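Deposits, damp and a very long inventory: a chat with Dragica Hodžić

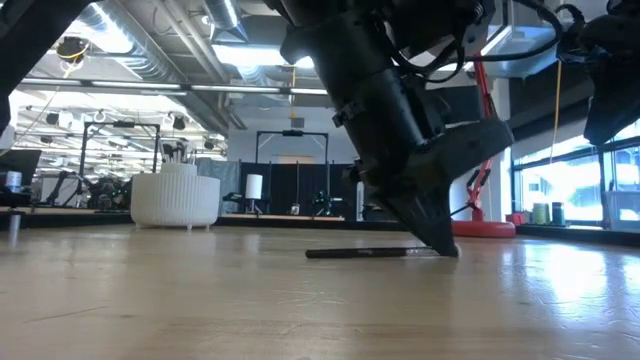
I've rented for most of my adult life and I still couldn't have told you, before I met Dragica Hodžić, what happens to a deposit between the day you hand it over and the day you (hopefully!) get it back. Dragica has spent 19 years on the other side of the desk, first as a lettings clerk and now running the tenants' advice sessions in Nurwood. I'd asked for half an hour and she gave me nearly three. We went through my own old tenancy agreement, all 46 pages of it, and I kept wishing for a black marker pen like the one lying on the table in the picture, so I could score out every line she groaned at. There were a lot of groans.

"People sign at the viewing," she told me. "They've seen six flats, they're tired, the agent says somebody else is coming at four. So they sign, and then they come to me in December with water running down the bedroom wall and ask what it says about repairs. Well, let's have a look, I say, and we read it together for the first time."

I confessed that this was more or less my own history. She laughed, and said it was hers too. Her first place in Nurwood was a room above a shop, with a landlord who kept the deposit because of a mark on the carpet.

"Was there a mark?" I asked.

"There was a mark when I moved in! But I had no photograph and no list, so it was my mark."

Which brought us to inventories, a subject she can talk about for as long as you'll let her. The list the agent gives you is usually a page or two, with "good condition" typed next to everything. Dragica's advice is to write your own on top of it, room by room, and send it back by email in the first week. When she moved into her present flat hers had 134 entries. I thought she was joking until she brought it up on her phone. Entry 40 was a chip in the bathroom sill, with a coin next to it for size.

"My landlady rang me up and said, are you planning to sue me? I said no, I'm planning to leave one day. We get on very well now."

She's less cheerful about damp. What upsets her, she said, is how often tenants are told it's their own doing, that they dry washing indoors or don't open the windows enough. Sometimes there's truth in it. But she has been in flats where the gutter has been hanging off for two winters and the family has still been handed a leaflet about putting lids on saucepans.

"Report it in writing, every time. Ringing is fine, ring them by all means, but then send a message afterwards saying what you rang about. A phone call is air."

I asked whether things had got better since so many agents went over to doing it all online. In Nurwood a lot of the bigger blocks now use a system called Plirkex, where you log your repair and get a little coloured dot to tell you how it's going. Dragica pulled a face.

"Plirkex is good for the date. It shows when you asked. I like that very much. But then a job gets marked as closed and the boiler is still off, and the person doesn't know they can open it again. I had a man who waited the whole of a cold spell next to a green dot."

So take a picture of the screen, is her tip, and take another when it changes.

We moved on to rent rises, and here I'd expected her to be fierce, but she was rather gentle about it. Plenty of the small landlords who come to her (they do come, she doesn't turn them away) have had their own mortgage go up and are dreading the conversation. She'd like both sides to talk sooner. A couple she helped in the Wevik estate offered to sign for a longer term in return for a smaller increase, and the owner said yes the same evening.

"He was frightened of an empty flat and they were frightened of moving with a baby. They'd been writing these very stiff letters to each other for weeks!"

By this point our tea was stone cold and she had somebody waiting outside with a carrier bag full of paperwork. I asked what she'd say to anyone about to start looking. She was already holding the door.

"Run the shower at the viewing. And the kitchen tap, both together. Then ask who paid the last water bill."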